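Skarnen 村史导览机 使用手册
第4章 设置展室与编写解说点

本章说明如何在 Skarnen 导览机中建立展室,并把村史解说内容放进去。开始前请确认主机已完成第3章的初始设置。

4.1 新建展室

1. 打开主机,在主菜单中选择“编辑”,输入管理密码。
2. 选择“新建展室”,输入名称,例如“Judia 老磨坊”或“Quinlan 渡口”。名称最多12个汉字。
3. 选择年代范围。年代不明的内容请选“未定”,不要留空,否则该展室不会出现在时间轴上。
4. 按“保存”。屏幕左下角出现绿色圆点后,再进行下一步。

注意:展室名称保存后可以修改,编号不能修改。印制说明牌时请使用编号。

4.2 添加解说点

1. 进入展室,选择“添加解说点”。每个展室最多可放47个解说点。
2. 输入标题和正文。正文建议控制在80字以内,超出部分会自动分到下一页。
3. 如有录音,插入存储卡,选择对应文件。支持 WAV 和 MP3 两种格式。
4. 在“出处”一栏填写资料来源,如堂区登记簿、地契、旧报纸或口述记录。口述内容须勾选“未核实”。
5. 拖动解说点,调整先后顺序。

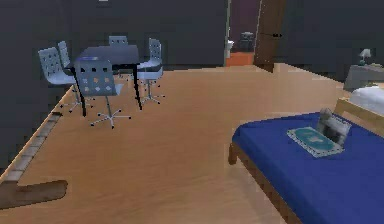
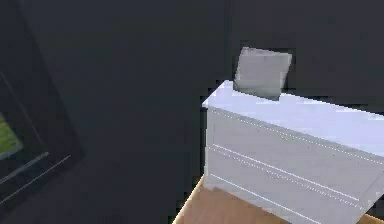

图4-1、图4-2 计算机渲染的三维画面。图4-1中可见深色餐桌和浅蓝灰色椅子。

4.3 预览与发布

1. 选择“预览”,从第一个解说点播放到最后一个。
2. 检查地名写法是否前后一致。同一地点有新旧两种叫法时,请在“别名”栏中登记旧名,访客搜索任意一种都能找到。
3. 选择“发布到导览机”。发布需要5分钟,其间指示灯闪烁。
4. 指示灯常亮后,取一台手持机,输入展室编号,确认能正常播放。

小心:发布过程中不要拔出存储卡或关闭电源。如中途断电,请重新发布整个展室,不要只发布未完成的部分。

4.4 备份

1. 选择“工具”—“备份”。
2. 插入空白存储卡,按“开始”。原有文件会被清除。
3. 备份完成后,在卡上标明展室编号和月份,与主机分开存放。

说明:由 Zaltwood 旧版主机导出的内容可以直接读入,但“别名”栏需要重新填写。读入方法见附录B。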